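Handout 3 – Looking after the hand-held grippers

March 6, 2025

OK, so last week we got through mounting and homing, and I promised I'd write up the upkeep part properly so you don't have to live off my whiteboard scrawl. These notes go with the Dreltance bench at Molcombe, the one with the white board on the low platform. If you've been put on the other bench, Rory Guthrie has his own sheet and his numbers are different from mine.

Before you pick anything up

Run the jaws open and shut by hand, slowly, with the software off. You're feeling for grit. A healthy pair moves the same all the way through. If one side hangs up halfway, stop there and check the little screws at the joints – snug is plenty, and please don't lean on the driver! I stripped two of them in December and had to wait ages for the replacements.

Then the pads. Wipe them with a barely damp cloth, let them dry, and press each one with your thumb. If a corner lifts, the pad gets changed that day. We log a pad change every 380 cycles anyway, but glossy packaging seems to wear them faster than cardboard does (Archie Lennox thinks it's the skin oil on the packets, I think it's the edges, and we've never settled it).

Cables

Each gripper cable needs a loose loop behind your hand. Reach for all the corners of the board before you start recording. If you feel a tug anywhere, give yourself more slack and try again. Check the plug too, it works its way out over a long session.

Setting the width

Open Zultimero, pick your gripper, close the jaws on nothing and press Zero. Open them fully and the reading should come up to 100. Anything under that by more than 3, do it over. If it's still low after a second go, tag the gripper and put it on Moncrieff shelf, where I'll find it.

The check run

Once both sides are zeroed, do 12 picks with the tray and the cloth bag. I like a mix of something stiff, something squashy and something floppy. Write down any drops and which hand had the item. Bring the sheet to the next session, even if it's boring!

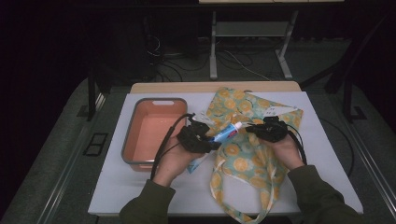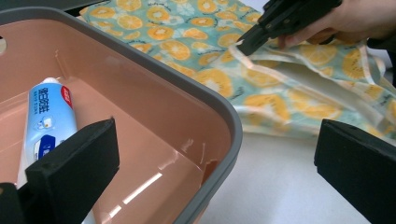 Check run items on the Dreltance bench: toothpaste tube, tray and citrus-print bag, with the black hand-held grippers.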